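Sorting Soft Goods at Intake – speaker notes
Speaker: Jayanthi Gounder
Slot: 11 minutes, questions held to the end

Slide 1. Title
Give name and role. Thank Subbarao Gounder for the intake logs. Say once that the handout has the full table, then leave it.

Slide 2. What counts as a small soft item
Definition used at Tikside: any textile or stuffed piece that fits in one hand and has no hard core. Covers fabric toys, doll clothes, pouches, single mittens, offcuts. Does not cover shoes, belts or anything with a battery box. Battery box items go to the Pillai bench and are out of scope today.

Slide 3. The April intake
2,314 pieces logged. Of these, 952 were small soft items by the definition above. Pause here, people will want to write it down. The old sheet had a single line for all of them, "misc. fabric," and that line is what the rest of the talk is about.

Slide 4. Why the old line failed
A piece logged as misc. fabric could not be found again without opening the bin. Two people logging the same bin gave different totals. Toys and scraps were priced together. Show the Undham sheet if the projector is readable from the back row, otherwise read out the column heads only.

Slide 5. Surface and light
Sorting is done on a plain white surface. Colored mats were dropped early. A patterned piece on a patterned mat takes longer to read, and pale patches in the fabric get missed. Keep the lamp to the side. Some gray shading on the white is acceptable – glare is the bigger problem.

Slide 6. Mottled and mixed-color pieces
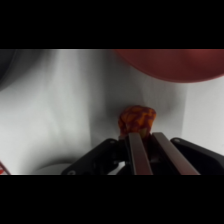

Fig. 1. Small soft piece, mottled orange and dark red, with a pale yellowish patch. Toy or cloth?

Leave this up while talking. Ask the room for a show of hands, toy or cloth. At this size a crumpled toy and a crumpled piece of cloth have much the same outline, and color does not settle it. The rule is to log what can be read at first look: main color, second color, any patch. Type stays open until the piece has been flattened and felt for filling.

Point out the order of the color words. Larger area first, smaller area last. If two colors are mixed all over, write "mottled" and give both.

Slide 7. The new codes
Fultis codes have 2 parts. First part is type: T for toy, C for cloth, U for unresolved. Second part is color, main color first. U is a valid final code if the piece has been handled and is still unclear. Stress this. New sorters avoid U and guess, and the guesses are what broke the old sheet.

Slide 8. Handling
One piece at a time. Pick up, flatten, feel the middle, check the seam, set down in the bin for its code. Do not pull on loose threads. Pieces with a damaged seam get a tag and go in the same bin as the sound ones – there is no separate repair bin at present.

Slide 9. Open points
Color words still vary between sorters, mainly orange against rust and cream against yellow. Subbarao has a draft swatch card. Pricing for U items is not agreed. Very small offcuts may be dropped from the log altogether.

Slide 10. Questions
Likely first question: why not weigh the bins. Answer: weight gives no type and no color, and buyers ask for both. If asked about cost, refer to the last page of the handout.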